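Gripper comparison - minutes of the review meeting
July 13, 2026
Present: Manouchehr Heydari (chair), Jianguo Yin (bench work), two from purchasing, minutes by the test office
Apologies: Sornenby site team

1. Minutes of the last meeting
Agreed, with one correction. The January note said the Plelix fingers had been "accepted". They were accepted for trial. Manouchehr asked for the word to be changed wherever it has been copied.

2. Leaf handling, where we are
Jianguo reported on the lettuce work. The layout is the same as agreed: two arms, the three plates in a column up the middle of the table, brown surface. He has logged 47 attempts with the Plelix fingers and is content with most of them. Manouchehr asked what "most" meant and was told the log had not yet been sorted into clean picks, double grabs and drops. He said he would not hear a success figure until it had been, and that a leaf dangling from the fingertips should not go down as a pick until it has been let go over a plate.
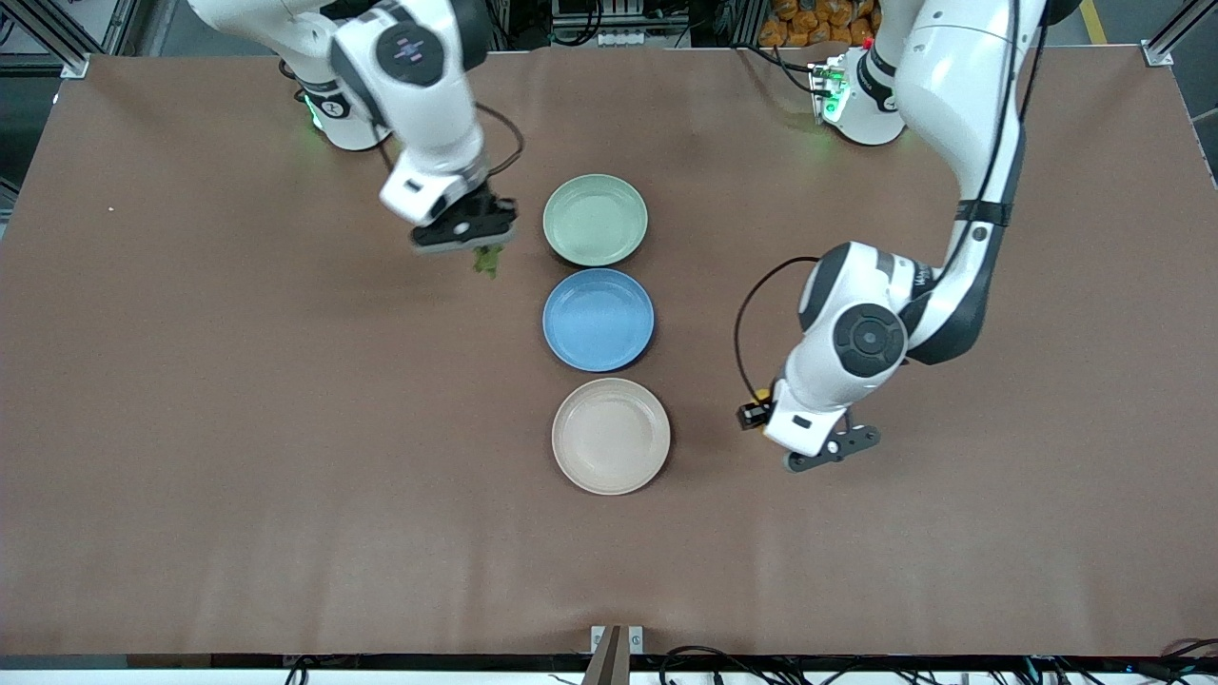
Purchasing asked whether the Vivum fingers would do the same job for less. Jianguo thought they might, on firm items. He has only tried them on leaf for one afternoon and did not want to be held to it. Manouchehr pointed out that the supplier's leaflet gives a life of 3,582 cycles, a strangely exact number with no word on what was being picked up at the time. No weight to be put on it.

3. Wrist cameras
Long discussion. The case for the wrist view is that the fixed camera loses small items once an arm leans over them. Jianguo finds it useful for the last few centimetres of the approach. Manouchehr was not persuaded that we have shown this. So far we have people saying the wrist view is nice to look at, and no run with it switched off under the same conditions.

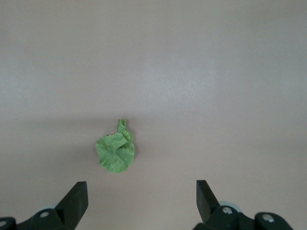 He also doubted that green leaf on a plain table tells us much. Anything will find a green thing on a pinkish or brown surface. Sornenby's lines use pale trays and the produce is often pale too - chicory, white cabbage, the inner leaves of the very lettuce we are using. Jianguo agreed the contrast was kind to us but said you have to start somewhere, and that a folded leaf is harder to grip well than it is to find. Both points to be noted.

The cable on the wrist was raised again. It has not snagged so far. Manouchehr would like "so far" kept in the minutes.

4. Controller
The Çınar controller is still on loan. Purchasing want to know whether we are keeping it. Jianguo prefers it to the old one because the arms wait for each other more sensibly when both want the middle plate. Asked if he had timed this, he said no. No decision taken. Purchasing will ask for the loan to be extended and will not sign anything.

5. Actions
Jianguo to sort the log by outcome, and to have someone else check a handful of the entries.
Jianguo to repeat the leaf test with the Vivum fingers, same number of attempts, same plates.
Jianguo to run one set with the wrist camera off.
Manouchehr to ask Sornenby for a spare tray and a list of what they really pack.
Purchasing to write to Çınar about the loan.

6. Any other business
Purchasing asked if the demonstration for visitors could go ahead. Manouchehr said yes, provided it is called a demonstration and no figures are quoted.

Next meeting when the log is ready.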